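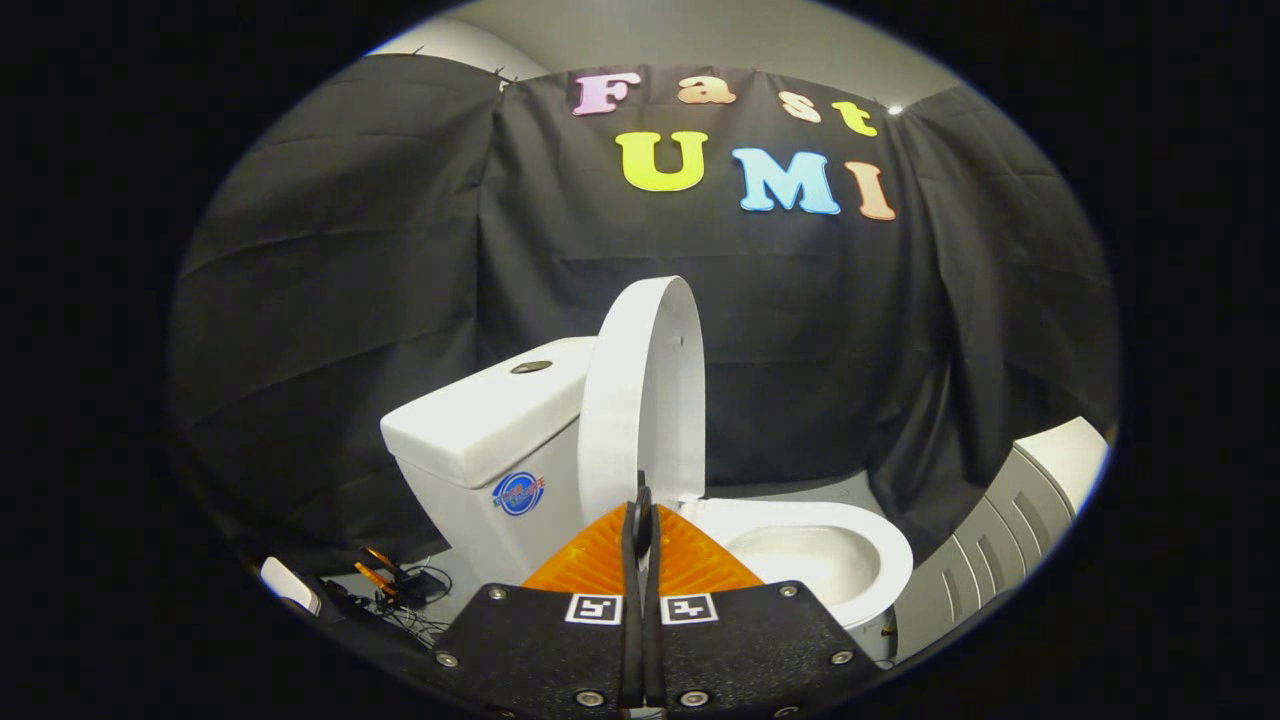 I have been cleaning toilets the wrong way round for my entire adult life, and I only found out in May, when my friend Pao-chu Wu came to stay and watched me do it. She used to do turnovers at a guesthouse in Sturport, so she has Opinions, and after about thirty seconds she asked me very politely why I was starting with the bowl. I didn't have an answer. The bowl is the toilet part, so that's where I went first!

Her order is top down and dry before wet, and I've stuck to it every Friday since. You start with the tank. Wipe the lid with a dry cloth before you spray anything, or the dust turns to gray paste and you end up chasing it into the gap between the lid and the tank (ask me how long I spent with a cotton swab in there). Then a damp cloth, then a quick dry one for the flush button. I love a round chrome button on top of the tank, it looks so clean and simple, but it shows every single fingerprint, and water sits in the little ring around it. If you have hard water like we do, that ring goes chalky. A corner of cloth wrapped over an old toothbrush gets right in.

Please don't put anything gritty on chrome. I did this in our last apartment with a tub of scouring paste and the button never looked the same again.

After the tank comes the lid, outside and then inside. I used to skip the inside completely, which is embarrassing to type. White glossy lids are sneaky because they look fine from the front, and then the light hits at an angle and there are all the drips and streaks. Lift it, wipe it from the top edge down, and go slowly around the hinges. Pao-chu does the hinges twice. I do them one and a half times.

Then seat, top and underneath, then the rim, and the bowl gets its turn at last. I squirt the cleaner under the rim and leave it for the length of a cup of tea — longer if I've wandered off to the laundry. Brush, flush, brush again in the clean water. Floor last, including the strip behind, where all the lint in the house seems to hold its meetings.

Now, stickers. Kwan-ho Lau wrote to me after my last post about his new toilet, which still had the shop sticker on the front of the tank four months after it went in. I have total sympathy. You see a round logo on a tank every day and after a week it's part of the furniture. They do come off, and you don't need a special product:

Warm the sticker with a hair dryer on low.
Lift one edge with a fingernail or an old plastic card, never a blade.
Pull slowly and keep the dryer going as you peel.
Rub what's left with a drop of cooking oil, wait, and wash it off with dish soap.

Oil makes the floor slippery, so lay a towel down first. I learned that one in socks.

I also promised a word on curtains near a toilet. Big dark fabric looks great behind white porcelain, it really does, and I'd have it everywhere if I could. But black shows lint like you wouldn't believe. Shake it out before you clean anything else, so whatever falls lands on surfaces you haven't done yet. I run a lint roller down the folds from top to bottom. If yours is pinned up, check the pins while you're there, because a heavy one will slowly drag itself down along the top.

Cloth-wise I'm using the Grutano ones from the market, one color for the tank and lid and another for everything below. They've been through the wash a lot and they're holding up okay, a bit thin at the corners. I want to try the thicker kind next.

Next time it's the shower door, if I can face it. If you've got a trick for the rubber strip along the bottom, leave it in the comments, mine has gone a color I don't want to discuss.

Search this blog Go

Contact | Copyright, all posts and photos | Back to top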